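Ticket 1605 - Pruvik hand unit, jaw position drops out mid task
Logged by: Bello Obi
Opened: May 30, 2020
Priority: high
Status: open, waiting on Vekstead

Fault
Jaw opening reads fine at startup then sticks at the last value. Pads still move by hand, number doesn't. No alarm on the base station, which is the bad bit. Whole takes saved with a dead channel and we only caught it on playback.

Units affected: two, both from the Melleck batch. Error code when you force a re-home: 1985. Not in the manual.

Tried so far
- power cycle, comes back for a few minutes then sticks again
- new cable, no change
- rolled firmware back to the November build, no change
- swapped batteries betwen units, fault stays with the unit
- re-home with jaws fully closed, throws 1985 every time
- cleaned the pads, no diffrence but they needed it

Isah rig on the same base station is fine. So not the base station I think.

Most dropouts come during soft item tasks, hats and cloth. Might be the jaws sitting part closed for ages. Haven't proved it. Hard items (cups, trays) got through a full run without a stick, but that's one run.
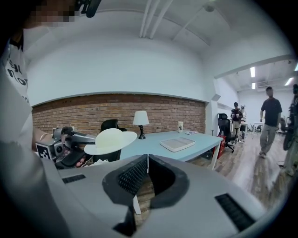
Two hand units in use, sun hat up near the jaws of the far one. Near unit's pads in the foreground.

Workaround til fixed
Check the live jaw number before every take. If it's not moving, stop, power cycle, bin the take. Don't re-home mid session.

Asked Vekstead
1. what is 1985
2. can the base station alarm on a frozen value
3. do they want a unit back or just logs

Logs attached. Will try the colour coded spare encoder lead next and update.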